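Flastska 桌面采集套件
双手灵巧操作示范数据的录制方案,由 Vanance 提供

最后更新:四月

买这套东西的人,通常已经有了一台带两只灵巧手的机器人,一个写得差不多的训练脚本,以及一块空荡荡的硬盘。机器人很贵,脚本很漂亮,硬盘里什么都没有。Flastska 是用来填那块硬盘的。

它不会让您的机器人变聪明。它只保证您录下来的每一条示范,三个月以后翻出来还知道录的是什么、谁录的、桌上摆了哪些东西。做过采集的人应该明白这值多少钱,没做过的人可以先用共享文件夹和表格撑一阵子,等出现了名叫“最终版_真的最终版_2”的目录,再回来看这一页。

套件里有什么

毡面桌垫一张,圆角。颜色目前只有一种,蓝绿色。常有客户来问能不能做成和公司标志一样的橙色,可以做,要加钱,而且我们会在报价单里劝您一次。

物品箱一只,附物品清单模板。箱子里的东西都是日常货色,没有一件是为机器人设计的,这正是采购它们的理由。

Halliday 录制软件,授权两个工位。头部相机画面、双臂关节角、手指关节角和操作员的语音标注走同一条时间轴。手部触觉数据如果您的硬件有,也可以接进来;如果没有,软件不会假装有。

脚踏开关一只,用来开始、结束和作废一条录制。作废键做得比另外两个大,这是根据使用频率决定的。

纸质操作手册一本。我们知道您不会看,所以最重要的三页印在了箱盖内侧。

关于物品

早期版本用的是彩色积木。积木录起来很舒服,训练曲线也很好看,然后客户把机器人带到真正的桌子前面,让它拿一支笔,它就站在那里思考。现在的物品组按“难受程度”搭配:有软的,有透明的,有一碰就滚的,有薄得几乎贴在桌面上的。

透明物品是投诉的主要来源。一只躺着的塑料水瓶,或者一个装满小夹子的透明圆盒,在深度相机眼里常常是一团意见不统一的噪点。我们不打算把它们拿掉。您家里的桌子上也有水瓶。

扁的东西排第二。瓶盖、圆片这一类,指尖要先贴着垫面滑过去,再从边缘把它翘起来。遥操作员第一次做这个动作时,一般会说一句不适合写进语音标注的话。Halliday 可以按关键词自动静音,默认开启。

毛绒玩具看上去是送分题,抓哪里都能抓起来。麻烦在于它每次被放下后的姿势都不一样,同一条指令能录出一堆彼此不像的轨迹。对训练来说是好事,对标注员来说未必。我们选的是一只水豚,理由是它不管被怎么放,表情都差不多。

布置与录制

一次标准的布置,物品之间要留出手指能插进去的空当,操作台对面站一位布置员。布置员负责摆放、复位,以及在机器人打算把什么东西推下桌时及时出手。 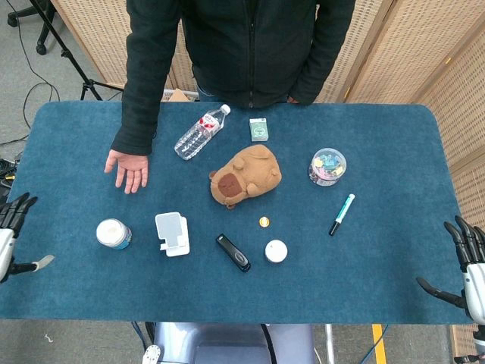
单条录制的流程

一、布置员按清单摆放物品。位置由软件随机给出,误差不必计较,差一个手掌以内都算数。请不要凭感觉“随机”,人的随机总是左右对称,而且把最喜欢的那件放在中间。

二、布置员双手离开桌面。手还在垫子上的时候,请不要开始录制。曾有一个试点项目漏了这一条,训练出来的策略养成了等一只人手出现才肯动的习惯,大家花了两个星期查学习率。

三、操作员踩下开始键,念出任务指令,例如“右手拿起记号笔,递到左手,放进盒子”。指令用日常说法即可,不必每次一字不差。说法多一点,后面语言部分的训练会轻松很多。

四、完成动作。中途失手不必作废,捡起来继续,最后用标签注明“含恢复”。含恢复的示范往往比一气呵成的更有用,因为真正部署以后,机器人失手的次数会比您在演示会上承认的多。

五、踩下结束键。软件检查时间轴有没有断帧、手指数据有没有掉线,有问题当场提示。比起在录完 1,000 条之后提示,这算是一种礼貌。

六、复位,换下一组位置。每录满 100 条,软件会强制弹出休息提醒。提醒可以关掉,但关掉之后的数据会带一个标签,方便您日后解释为什么那一段的抓取普遍显得不耐烦。

场地要求

需要一张稳固的矩形桌,以及能让布置员站得下、不必侧身的空间。地面请贴一条醒目的胶带,标出机器人底座的位置。第二天机器人往后挪了一点点,您的眼睛看不出来,模型看得出来。

背景建议用屏风隔开。屏风挡住的主要是走来走去的同事,其次是同事端着的咖啡。线缆贴着桌腿走,尽量别横在布置员脚下。灯光保持稳定,靠窗的工位请拉上窗帘,或者干脆把上午和下午都录上,让模型自己去适应。

兼容性

支持提供关节角接口的双臂平台,手部可以是五指,也可以是三指。两指夹爪也能用,但扁平物品那一组请量力而行。遥操作端接受数据手套和主从臂两种输入。用游戏手柄控制灵巧手的做法,我们在技术上支持,在感情上有保留。

导出格式有两种:逐帧展开的原始包,和按任务切好的训练包。第二种附带物品清单与指令文本,可以直接喂给常见的模仿学习框架。

客户反馈

Plutcombe 实验室用这套方案录了 197 个任务变体,项目负责人 Elínborg Ketilsson 给我们写了一封相当克制的邮件:“数据很干净。脚踏开关的线太短。希望下一版的水豚可以水洗。”

线已经加长了。水豚的事还在和供应商谈。

订购与售后

标准套件现货供应,物品组可单独补购。消耗最快的是瓶盖,其次是记号笔,后者多半是被人借走写白板了,不在质保范围内。

桌垫可以用粘毛滚筒清理,请勿熨烫。软件授权按工位计算,换电脑不另收费,换机器人也不另收费,换课题组请先和我们打个招呼。

远程安装指导含在价格里,一次通常够用。需要驻场培训的客户请在询价时注明操作员人数,以及他们当中有没有人已经戴过数据手套。没有也没关系,第一天录的数据我们会建议您单独存放。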